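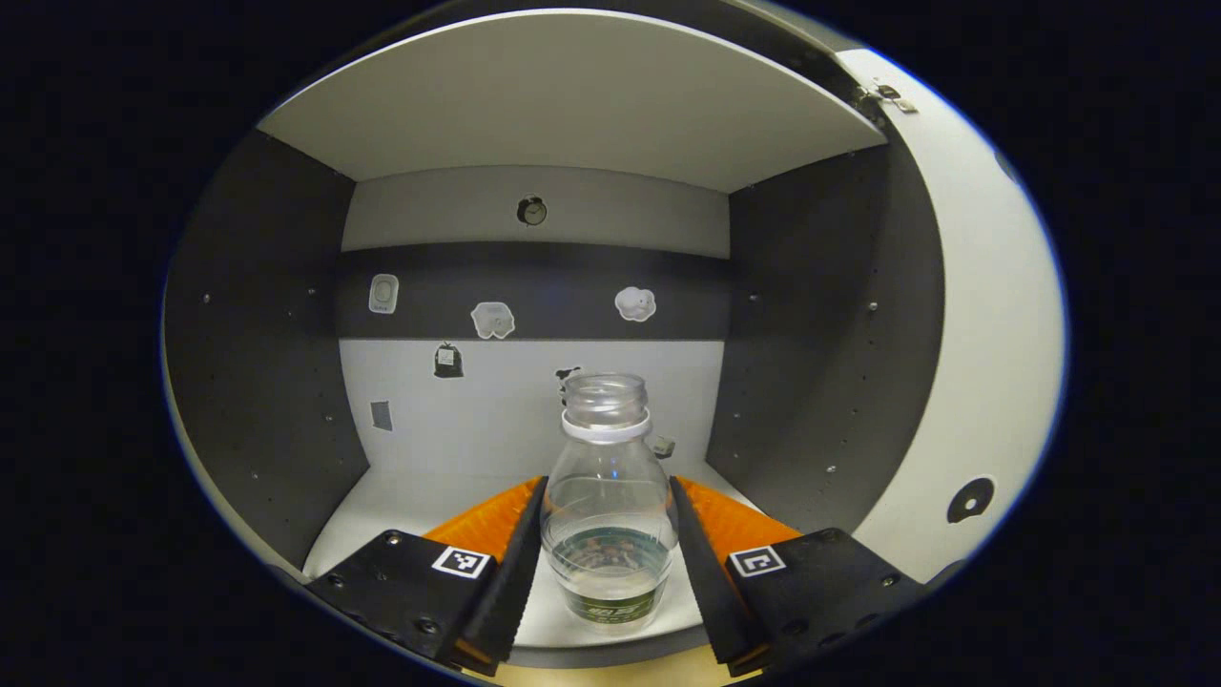 Zetby

手持夹爪夹不稳空瓶,换了软垫仍然复现

状态:未关闭
归属:共享工坊 / 抓取台
优先级:中(我个人认为应该是高)

问题描述

手持夹爪夹透明塑料瓶,瓶子能夹住,抬起来之后会慢慢绕竖轴转,转到后来标签朝哪边完全看运气。上一张工单的结论是“已通过更换橙色软垫解决”,我不同意这个结论,所以重开。

上一张工单里贴的唯一证据是一段桌面上的抓取记录,瓶子是满的。满瓶和快空的瓶子根本是两回事:瓶壁一捏就瘪,重心也低。我这边用的瓶子没有盖子,底部只剩一点水,绿色标签包在瓶身下半截,放在柜格里立着夹。请不要再拿满瓶的数据回复我。

环境

夹爪:两指,黑色指面,后面是橙色带棱纹的软垫,两侧安装板上各有一个方形黑白标记。
软垫:Bandara 的套件,第二批。
固件:Plelidby 分支,3 月的版本。
记录软件:Gesico,默认参数。
柜格:前面敞开,白色顶板,两侧深灰色侧板带成排小孔,后壁上贴着几张小贴纸。

复现步骤

1. 瓶子立在柜格底面上,瓶口朝上。
2. 夹爪从正面伸进去,两指斜着向中间收,夹到瓶身上。
3. 扳机扣到底,停 2 秒。
4. 抬高,离开柜格,停住不动。
5. 看标签有没有转。

我做了 6 次,5 次转了。没转的那一次扳机扣得特别狠,瓶身被捏出一道折痕,这种不能算成功。

预期:瓶子不转,瓶身不变形。
实际:要么转,要么瘪。

处理记录

10:20
先怀疑固件。论坛上有人说 Plelidby 分支会把开合读数滤波滤得太厉害,我把滤波关了重试,读数确实毛了很多,瓶子照转。想想也对,扳机是手扣的,读数好不好看跟摩擦力没有关系。这条建议请从常见问题里删掉,已经有好几个人被它带偏了。

10:55
检查安装板上的螺丝。工坊群里第一反应永远是“螺丝松了吧”,那就查。两侧都用扳手过了一遍,没有能再拧动的。排除。

11:30
检查标记。上一张工单的回复里提到“标记识别抖动可能造成看起来在转”。我把 Gesico 的 1000 帧记录逐段拖着看,两个标记一直识别得到,位置也稳。瓶子是真的在转,我站在旁边用肉眼也看得见。排除。另外想问一句,写那条回复的人有没有自己夹过一次?

13:10
换软垫方向。Bandara 的说明书没有写棱纹应该横着还是竖着,图上画的是一个样,包装盒上印的又是另一个样。我拆下来转了九十度装回去,转动慢了一点,但抬得稍快还是会转。不能叫解决,只能说方向有影响。希望谁有原版图纸的话贴一下。

13:45
擦软垫。用酒精擦干净,晾干,再试。头两次明显好转,我差点就写“已解决”了。第三次开始又回到老样子。我怀疑瓶身外壁上有水汽或者手上的油,每夹一次就蹭一点到垫子上。这也能解释为什么上一张工单“换了新垫就好了”:新垫是干净的,他们试完一两次就关单了。这一条我没有直接证据,先记着。

14:30
换夹持高度。夹在瓶身偏下、贴着标签的位置,标签本身是滑的,转得最厉害。往上挪到肩部下面,瓶壁硬一些,转得少,但是肩部是弧面,夹紧时瓶子会往下溜。两头都不理想。夹瓶口下面那道白色瓶环应该最稳,问题是软垫太宽,在柜格里从正面进去很难对准。

15:15
把柜格排除掉。有人坚持认为是柜格里空间小,手腕角度别扭造成的,于是拿到外面桌上用同一个瓶子试。一样转。所以请不要再建议“换个地方摆”。柜格保留,后面的测试都在里面做,角度也好统一。

当前判断

我倾向于是接触面的问题:两指斜着收拢,软垫跟圆瓶身真正贴住的只有窄窄一条,左右两条稍微错开一点,一用力就变成一对搓的力。这个解释跟高度、方向、擦垫子的结果都对得上,但我没有办法在现有零件上单独验证,所以仍然写“倾向于”,谁引用的时候请把这三个字一起引用。

下一步

- 打印一对带浅凹面的垫座,让软垫顺着瓶身弯一点。打印机目前排着队,轮到再说。
- 擦垫子前后各做一组,用同一个瓶子,水量不动,别中途拿去喝。
- 问 Bandara 棱纹方向。上次发邮件问别的事,回的是一份产品目录,所以不抱太大希望。

在这几条做完之前请不要关单。如果要回复“我这里正常”,请附上瓶子里剩多少水、夹在哪个高度、垫子用了多久。三样缺一样我就当没看到。

17:40 补充
有人在下面建议在软垫上贴防滑胶带。试过了,粘在瓶子上,松开夹爪的时候瓶子跟着一侧手指走,直接带倒。胶带已撕掉,残胶还在清理,左侧那片垫子今晚先别用。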